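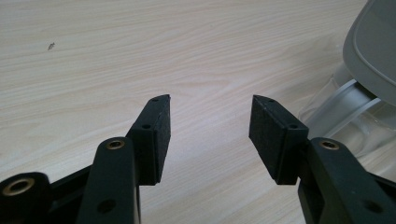
Threads > Local history > Stovedley

Karthik Miah
March 18, 2024

1/ I've been reading the old minute books of the Stovedley allotment association. There are 27 of them and they sit in two box files at the library. A few things I found, mostly for people who have a plot there now.

2/ The first book starts with an argument over water. There was one standpipe at the Seneviratne Road end and the plots at the bottom had to carry everything. It takes up four meetings. The second standpipe went in the following July, after the potatoes had already suffered.

3/ Rent was set by the rod. Sabina Majumder has plot 9 and still has her grandfather's rent card, which gives his plot as ten rods. Mine is a half plot, so five. The council letters switch to square metres later on and the sums never quite match.
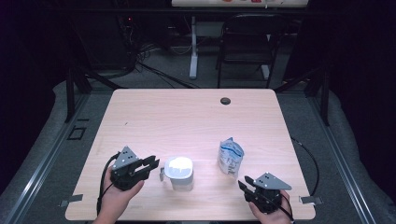

4/ Sheds were banned at first. You could have a tool chest up to knee height. People kept building taller ones and calling them chests – one was noted as having a window.

5/ The rule was dropped in book 6. From then on a shed was allowed if it was painted green. The minutes don't say which green, and there are complaints about that too.

6/ Several people have asked about the pear trees along the back hedge. They were planted as a windbreak in a single weekend and cost the association 145 shillings, stakes included. Two were replaced after a hard winter. The rest look to be the originals.

7/ Elaine Guimarães asked me if the pears have a name. The book has "Tretinier", spelled three different ways. I can't find it in any fruit list. If you know it, please reply. They're hard until late autumn and good stewed.

8/ The waiting list is a separate notebook with a red spine. At its longest it had 61 names. At its shortest it had none, and the bottom plots were let to a man who kept geese. The geese come up a lot.

9/ Book 19 is missing. Karim Boutros thinks it went to the solicitor when the road was widened and never came back. If anyone has a hardback ledger with 19 inked on the spine, I'd like to borrow it for a day.

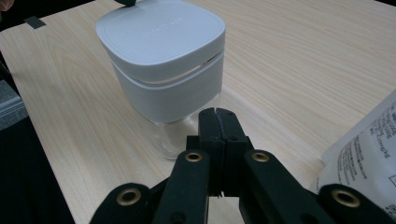 10/ What's in which book

Books 1 to 5: water, rents, the shed ban.
Books 6 to 12: sheds, pears, the first show.
Books 13 to 18: geese, hedge, road.
Books 20 to 27: mostly parking.

11/ The library will fetch them if you ask the day before. Take a pencil – pens aren't allowed in that room.

Profile Posts Replies Media

Contact | © Karthik Miah | Back to top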